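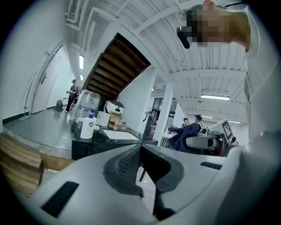 The lower room at Gradholm, with the water jug on the marble-patterned counter.

Downstairs at Gradholm: a love letter to the room under the stairs

April, posted by the newsletter desk
14 shares | 6 comments

We've had the lower room back in regular use for a few weeks now and I can't stop telling people about it, so it gets the long item this month. Sorry to the bike shed, you're next.

If you haven't been down yet, go in by the Hosley side entrance and keep going until you're underneath the wooden staircase. I love that staircase from below! Most of us only ever see the tops of the treads, usually while carrying something, and from down there you get the whole slanting underside of it, dark brown stripes coming down toward the middle of the room against that white ribbed ceiling. The beams and the pipes are all out in the open too. There was talk at one point of boxing everything in, and I'm so glad we left it alone. It makes the room feel taller than it is.

The counter is the part everybody asks about. Black with white veining, a marble pattern, and it looks terrific against the gray floor. It has become the place where people end up, the way people always end up in the kitchen at a party. I went down last week to look for a tape measure and came back up forty minutes later with a recipe for lentil soup and no tape measure.

And we have water! The big clear jug and its dispenser live on the counter now, so there's no more trekking up to the second floor with an armful of bottles. Please bring your own cup or bottle if you can. The shared mugs are upstairs and they tend to migrate (if you have the green one with the chip in the handle, we'd love it back). When the jug gets low, write it on the clipboard at the front desk and a full one will come down. They're heavy, so don't try to swap one by yourself.

Floors next, and I know this is a funny thing to be excited about. The floor down there catches the light so nicely when it's been done, and keeping it that way takes a bit of cooperation. Cleaning is early, before 9 a.m., and if you come in while it's going on just go along the wall and give the person working plenty of room. Chairs up on the tables the evening before is a huge help. So is taking your boxes home. A mop is fine to use for spills at any time of day, you don't need to ask. Rinse it and put it back against the wall by the white door where the next person can find it.

On the lights: yes, all of them are meant to be on during open hours. A couple of people have asked if we could go dimmer and cozier, and I understand the feeling, but there's no daylight to speak of under the stairs and the long tubes are what make it possible to read a label or thread a needle. If you're the last one out, switch everything off, including the ones toward the back that are easy to forget. I forgot them twice in one week, so I'm writing this to myself as well.

The light wooden steps and the platform are lovely and they aren't shelves. Bags left on the steps are a tripping hazard, and we had a near miss with a backpack. Hooks are coming. We've ordered 22 of them from Gronwood and they should be up before the end of the month, along the wall in the passage. Until then, tuck your things in a corner where no feet go.

Some practical bits:

The room is open to all 82 members, and guests are welcome if they come with you. To reserve it for a group, use the sheet at the front desk or leave a message at extension 906. Six people or fewer don't need to reserve at all, just turn up.

Abdel Rahman, the bakery across the road, has offered us day-end bread on open evenings. It'll be on the counter after 5 p.m. while it lasts. Bring butter! Wipe up your crumbs.

We're still looking for a small rug and a couple of stools that suit the height of the counter. Used is great, wobbly is less great. Send a picture before you haul anything over.

Come down and see it if you haven't. Evenings are the liveliest, mornings are the quietest, and right after lunch you can usually have the whole counter to spread out on, which I did on Thursday's crossword and half a sandwich.

14 shares | 6 comments

Recent items
Hosley entrance: new door code goes out this month
Seed swap leftovers, free to collect
What we learned from repainting the stairwell
Bike shed roof, an update
Lost and found: gloves, mostly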